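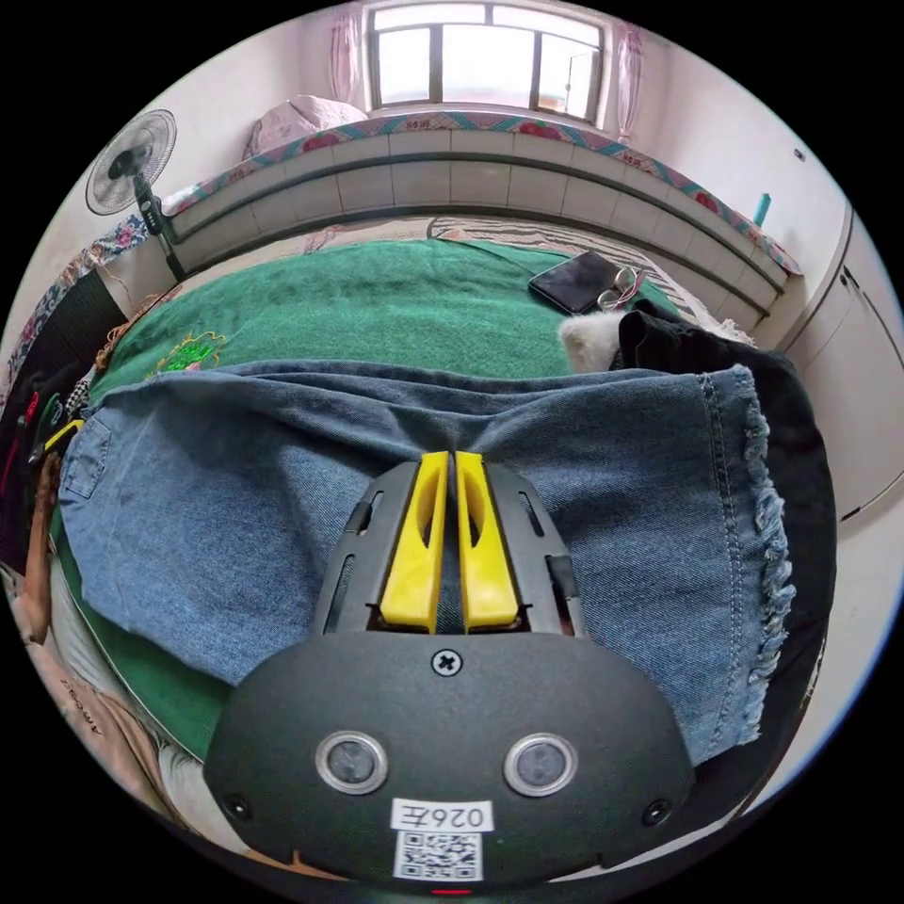 Droser Project, Handout 4: Folding at Home
Posted 2024-04-02

Welcome back! By now every pair has a hand-held gripper signed out and has done the block exercises in the lab. Cloth is next, and it's my favourite part of the whole course. A block has the same shape wherever you put it. A pair of jeans has a new shape every time you touch it, and your program has to cope with all of them.

What to do this week

Pick a bed, a couch or a big table at home and one item of clothing. Denim is a good first choice as it's thick enough for the fingers to hold and the seams give the camera plenty to look at. T-shirts are harder. Try one if you're feeling brave!

Record 30 demonstrations with your item. Start 10 of them with the clothing laid flat and the other 20 with it bunched up. Keep each one under 600 frames so the Brutance uploader will take it.
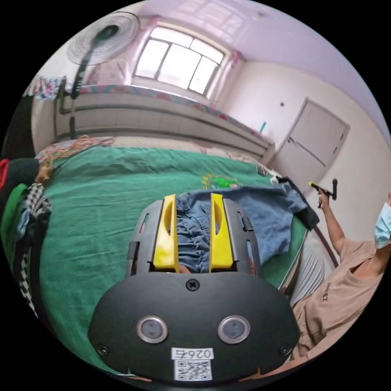 Go slower than you think you need to. Most first recordings are far too quick, and when you play them back the cloth is a blur just when the fingers close, which is the bit we want to learn from. Close, wait a beat, then lift. If you drop the fabric, keep going and pick it up again. Recoveries are gold and I'd love to see more of them.

You don't have to tidy the room. Ordinary bedrooms have curtains, daylight, fans and piles of other clothes, and a model trained only on a bare lab bench falls over the moment it meets one (ask last year's Stöckli team about their demo day...).

Before you upload

Check the lens for fingerprints.
Watch at least one recording right through.
Name the folder with your pair name and the garment.
Write two or three lines on what went wrong. These are worth marks!

Next class we'll load everything into Drullier and look at where each pair chose to grasp. Bring your laptop, charged, and the gripper in its case.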